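Company > Who we are > About Saltik

Print this page | E-mail this page

About Saltik

Saltik is a water testing and treatment advice company. It takes samples from private wells, small waterworks and building pipework, measures what is in them, and reports the results with a recommendation. It doesn't sell filters, softeners or dosing pumps, and it receives no commission from firms that do.

The company was founded in 2000 by Kerstin Sjögren and Gøran Berge. Both had worked on groundwater chemistry near the coast, where wells drilled too deep or pumped too hard begin to draw in salt. Their first service was a single test: chloride and conductivity on a well sample, with a short note on whether the well should be rested, pumped at a lower rate or given up. The name of the company dates from that test. Chloride is still the most requested item on the order form.

What we measure

The standard well package covers pH, conductivity, chloride, hardness, alkalinity, iron, manganese, nitrate, fluoride, turbidity and colour, together with counts for coliform bacteria and E. coli. Metals such as arsenic, lead, copper and uranium are ordered separately. Radon is sampled in its own bottle, which must be filled under water without bubbles and returned on the day of filling.

The building package is intended for schools, flats and offices. It consists of paired samples from each chosen tap: a first draw after the water has stood overnight, and a second after flushing. The difference between the two shows how much of a metal comes from the fittings and how much arrives with the supply. Hot water circuits are sampled for Legionella at the heater outlet, at the return and at the tap furthest from the heater.

Small waterworks are served under yearly contracts. The contract sets out the sampling points, the frequency at each point and the person who is to be telephoned if a result is above the limit. We telephone first and write afterwards.

How a sample is handled

Bottles are sent out in an insulated box with a cold pack and a form. Each bottle has a coloured cap. Red caps are for metals and contain a small amount of acid, so the bottle must not be rinsed. White caps are sterile and are for bacteria. Blue caps are for general chemistry and should be filled to the brim.

On arrival the temperature of the box is read and written on the form. Samples for bacteria that arrive warm, or more than 24 hours after filling, are refused and a new bottle is sent free of charge. Everything else is logged, divided and put in the cold room. Bacteria plates are started the same day. General chemistry is completed within three working days and metals within 8 working days.

Every batch includes a blank, a duplicate and a control of known strength. If the control falls outside its limits, the batch is run again. The control charts are kept by Fouad Hegazy, head of the laboratory, and are open to any customer who asks to see them. A customer can also ask for the raw instrument readings behind a particular figure; these are kept for ten years. 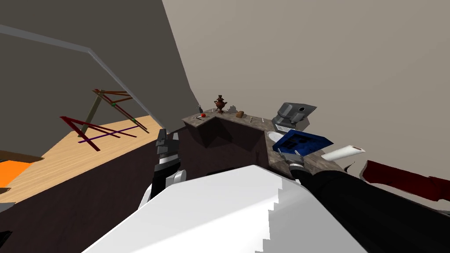 Can I take the sample myself from the kitchen tap?

For the standard well package, a kitchen tap is acceptable provided there is no filter or softener between it and the well. Remove the aerator, run the cold water for five minutes, and fill the bottles in the order printed on the form. If there is treatment equipment in the house, take one set before it and one set after it.

Reports

A Saltik report is two pages. The first page lists each result with its unit, the limit that applies, the uncertainty of the method and the method number. The second page is written by a member of the advice group and says what the results mean for the use of the water: drinking, cooking for infants, washing, irrigation, livestock. Where two explanations fit the figures, both are given, along with the further test that would separate them.

We changed the layout of the first page in May after several customers had read the uncertainty column as a second result. It now stands in smaller type, directly under the figure it belongs to.

Reports aren't shared with anyone other than the customer unless the customer has agreed in writing. Waterworks under contract may ask us to send results straight to their local authority, and most do.

The Nultska station

In addition to the laboratory, Saltik runs a field station at Nultska, on a low strip of sand and gravel between two bays. The station has six observation wells, drilled in a line from the shore inland, and a rain gauge. Water level and conductivity are logged every hour. The purpose is to follow the boundary between fresh and salt groundwater through the year, and to have a set of wells whose behaviour is well enough known that new sampling equipment can be tried on them.

The record shows the boundary rising in late summer, when little rain reaches the groundwater and nearby households pump the most, and sinking again over the winter. The innermost well has never gone above the chloride limit. The outermost is brackish for most of the year. The four between them are the useful ones, particularly the third, where the change from month to month is large enough to see without any treatment of the data.

Gøran Berge ran the station until he left the daily work of the company. It is now run by Ebbe Aasen, who also trains our samplers there. A new sampler completes one full round of the six wells alone, with the results compared against the logger, before being sent to a customer. The usual fault on a first round is too short a flush: water that has stood in the casing is low in dissolved gas and often high in iron, and it says little about the ground outside.

The station data are available as monthly files on request. There is no charge for students or for municipal staff.

Stitance

Stitance is our name for the database in which results, well depths, pump details and site notes are kept together. It began as a card index and was moved to computer in stages. It now holds records for 1214 wells with at least one full analysis each. A smaller number have been sampled often enough to show a trend.

The database is used in two ways. When a new sample comes in from a known well, the earlier results are shown next to the new ones, and any change beyond the uncertainty of the method is flagged for the advice group. When a customer plans to drill, we can state the range of depths and chloride levels found in nearby wells. We give the range only, with no addresses, and we don't predict the yield or quality of a particular hole. Rock varies too much over short distances for that — two wells on neighbouring plots may differ by a factor of ten in iron.

Corrections to old records are made by adding a note; the first entry is never overwritten. Drillers who find an error in a depth or a casing length are asked to write to us with the drilling log attached.

People

Kerstin Sjögren is managing director. She signs all reports in which a limit for drinking water has been passed.

Gøran Berge is a member of the board and adviser on hydrogeology.

Fouad Hegazy is head of the laboratory. He is responsible for methods, controls and the training of analysts.

Ebbe Aasen is head of field work and is responsible for sampling, the Nultska station and transport boxes.

Eskil Fagerlund leads the advice group, which writes the second page of every report and answers the telephone between nine and three. He also maintains the list of limits in Stitance and updates it when the rules change.

Training

We hold a one-day course in sampling for operators of small waterworks. It covers the choice of sampling point, flushing, disinfection of taps, bottle types, transport and the filling in of forms. The afternoon is practical. Those attending take duplicate samples from the same tap, and the results are sent to them afterwards with a comment on the spread. A follow-up course covers the reading of reports and simple fault finding in iron removal and pH adjustment.

Course groups are kept small because of the number of taps. Waterworks under contract have two places a year included.

Beaulieu

Analyses that we don't perform ourselves, chiefly pesticides, PFAS and oil products, are sent to the Beaulieu laboratory, with which we have a standing agreement. Results from Beaulieu are marked with a B in the method column. The price is passed on unchanged, with a fixed charge for bottles and carriage. Allow fifteen working days for these.

Complaints and repeat tests

A customer who doubts a result can ask for it to be repeated on the remaining sample, which is kept cold for two weeks after the report is sent. Bacteria can't be repeated in this way and need a new sample. If the repeat differs from the first figure by more than the stated uncertainty, there is no charge and a corrected report is sent with the reason given. If it doesn't, the repeat is charged at the single-item price.

Complaints about anything else go to Kerstin Sjögren in writing. Please quote the report number, found at the top right of both pages.

Page last revised 16 February 2023

This site uses cookies to remember your language and to count visits. By continuing to use the site you accept this. Read about our cookies.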